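Buscar en el sitio Introduzca un término Buscar

Contra la demostración perfecta

Davoud Safavi
21 de junio de 2020
Lectura: 4 minutos

Quien enseña a un robot a doblar tejidos por control remoto suele medir su trabajo en episodios. En Walta, el proyecto al que dediqué el último invierno, el objetivo contractual era de 4000. Se cumplió. Mi objeción es al criterio con que se aceptaban: un episodio era válido si el operador terminaba sin vacilar, y el resto se borraba.

El efecto es conocido en imitación y se sigue ignorando al redactar presupuestos. Una política entrenada solo con trayectorias limpias no ha visto nunca el estado al que llega tras su primer error. Con piezas rígidas el margen es tolerable. Con una toalla – sin geometría estable, con esquinas que se esconden bajo el propio pliegue – el primer error llega pronto.

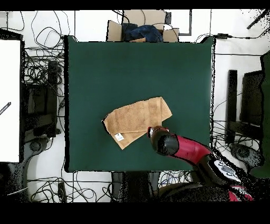 En enero revisé los descartes de un operador de Camargo. De 37 episodios rechazados, 15 contenían una recuperación completa: agarre fallido, retirada, nuevo acercamiento, agarre correcto. Eran los datos más caros de producir y los habíamos tirado.

Se me replica que guardar errores enseña a cometerlos. Es cierto si se guardan sin etiquetar. Basta marcar el instante en que empieza la corrección y entrenar desde ahí; el coste de anotación es bajo y el operador puede hacerlo con un pedal.

Tampoco comparto la preferencia por guiar el brazo con la mano. Da contactos más finos, pero el instructor percibe por el tacto fuerzas que el robot quizá no registre. El mando a distancia es más torpe y obliga a decidir con la información de los sensores. Para tejidos, prefiero esa torpeza.

Pediría a quienes contratan estas campañas que fijen una cuota de recuperaciones y que la paguen al mismo precio.

Contacto | © 2020 Grulatham | Volver arriba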